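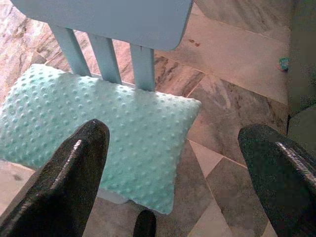 Week 3. Comfort claims and how to read them

Most of what gets said about comfort in the home comes from people selling it. Keep that in mind with the Saledard leaflet we read on Monday. It says a padded seat "improves focus." Improves it over what? For whom, and for how long? The leaflet gives no answer, and I doubt its authors asked.

Kálmán Lengyel's survey for Inbridge is better, though not by as much as its fans think. He got 800 replies, all from people who had just bought furniture. Buyers tend to defend what they paid for. A score collected in the first week tells you very little about the third year.

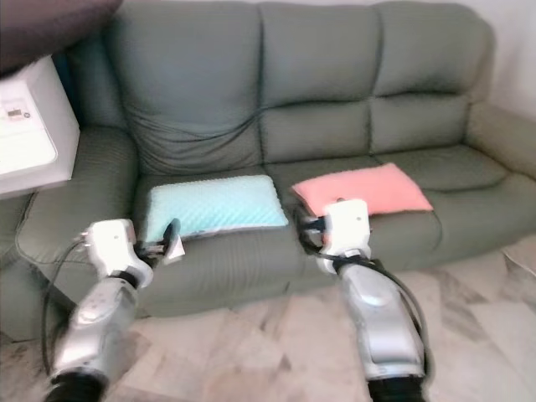 The same goes for the word "ergonomic." Zoltán Vincze treats it as a measured property. Look at his chapter again and try to find the measurement. I found a table of heights and a lot of confidence.

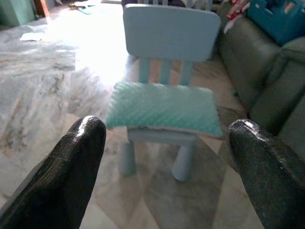
Reading time: 3 minutes

The Nalthorpe study at least had people sit down. Sessions ran 15 minutes, which is shorter than dinner. I would not stretch its results to a working day, but the press release did.

For next time: pick one claim from a store page or catalog. Write down who was asked, when they were asked, and who paid. If you can't find out, write that down too. One page is plenty.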